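Looking After Wooden Toys and Boards (Without Fancy Products)

Posted Jun 6, 2019

I have a soft spot for wooden things, and a house full of them to prove it. Cutting boards, trays, puzzle boards, blocks, a rolling pin that has been through more than most cars. People ask me all the time how I keep them looking decent, and the answer is that I don't do very much at all! But what I do, I do the same way every time, so here goes.

Washing

Please don't soak them. I know it's tempting to dump a whole tub of sticky blocks in the sink and walk away with a cup of coffee, but wood drinks up water like a sponge and then it swells, and then it cracks when it dries. I use a bowl of warm water with a small squirt of dish soap, a cloth wrung out until it hardly drips, and I wipe each piece and stand it on a towel. Then a second cloth with plain water to get the soap off. Ends and corners get an old toothbrush.

The dishwasher is out. I ruined a lovely maple board that way back when I was young and in a hurry, and it came out shaped like a potato chip.

Drying

Stand boards on edge so air gets to both faces. If you lay a damp board flat on the counter the top dries first and the thing cups. Overnight is usually plenty. Keep them away from the heater, too (I've been guilty of this one in March, when the kitchen is freezing and the radiator is right there looking helpful).

Painted pieces

Painted shapes need a gentler touch than bare wood. Skip the vinegar and anything gritty. A damp cloth and a bit of patience will take off most of what kids put on them, and for crayon I rub with a dab of plain white toothpaste on my fingertip, going lightly and stopping the moment any color comes up on the cloth. Test the back or the bottom first! If the paint is flaking, sand the loose edge smooth and repaint with something labeled safe for toys, or retire the piece if a little one still chews on everything.

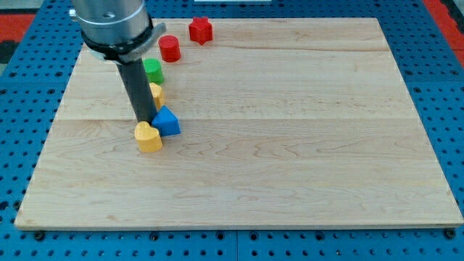

The crayon trick had one reader from Lâm writing in to say that toothpaste had dulled the shine on her glossy blocks, and that she'd had better luck with a drop of cooking oil on a paper towel, left for a minute and then wiped off with soapy water. I tried it on an old red block and she's right, it's kinder to a glossy finish. I still reach for the toothpaste on matte paint, where oil can leave a dark patch.

Oiling

Bare wood wants oil when it looks chalky or feels rough. Use food-grade mineral oil from the drugstore. Olive oil goes rancid and then your whole drawer smells like an old salad. Put it on with a scrap of T-shirt, going with the grain, leave it overnight and buff off whatever is still sitting on top in the morning. A brand new board gets three coats from me, a day apart, and after that I do it whenever I remember.

I warm the bottle in a mug of hot water first. It spreads much better.

Rough spots and splinters

A water-raised surface feels fuzzy, and the cure is a light sanding once it's bone dry. I start with 100 grit if it's bad and finish with something finer, always along the grain. Wipe the dust off with a barely damp cloth before you oil, or you'll make a paste and rub it into the wood (ask me how I know). Small cracks in a puzzle board can take a bit of wood glue worked in with a toothpick and clamped overnight. Cracks in a cutting board that go deep, well, I turn those into trivets.

Smells

Onion and garlic: coarse salt and half a lemon, scrub, rinse fast, dry on edge. For toys that smell of somebody's attic, I put them in a box with an open dish of baking soda, close the lid and forget about them for a week. Sunshine helps as well but it fades paint, so an hour is my limit.

Storing

Loose shapes live in a cotton drawstring bag at my house. Plastic tubs with tight lids trap damp, and I've opened one to find gray fuzz on everything inside. If a tub is all you've got, leave the lid ajar. Boards go upright in an old dish rack at the back of the pantry, and the one with the worst knife marks goes in front so I'll grab it for onions.

Next time I'm tackling the wooden spoon drawer, so send me your stains!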